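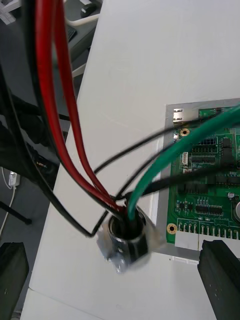
Drumton Repair Club – Tools on Trial

I went to the Vider open day in February expecting to be talked at, and I was. The pitch: two robot arms that handle the wiring on control boards, the fiddly stuff people get sore fingers from. Dima Masri ran the demonstration and took questions as they came, even the rude ones.

My main gripe is the pace. I've fed wires through a gland by hand plenty of times and I don't stop to think between them. Thắng Kiều asked what happens when a wire has a kink in it and got a long reply about software. Not the same as an answer.

The grip is good, I'll give them that. Thin wires are miserable to hold and the fingers are a sensible shape for it.

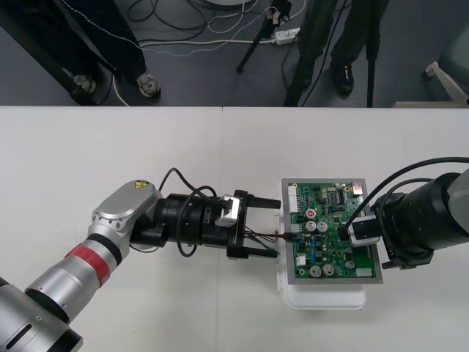 Left arm with the red, black and green wires at the board's edge connector.

Setup was quoted at 52 hours for each new board type. For a shop like ours, with a different board on the bench every time – forget it. A factory building 1,198 of the same thing might see it differently. Malsha Amarasinghe liked it more than I did and is writing her own notes.

Two stars out of five. I'd go again if they let us bring our own boards.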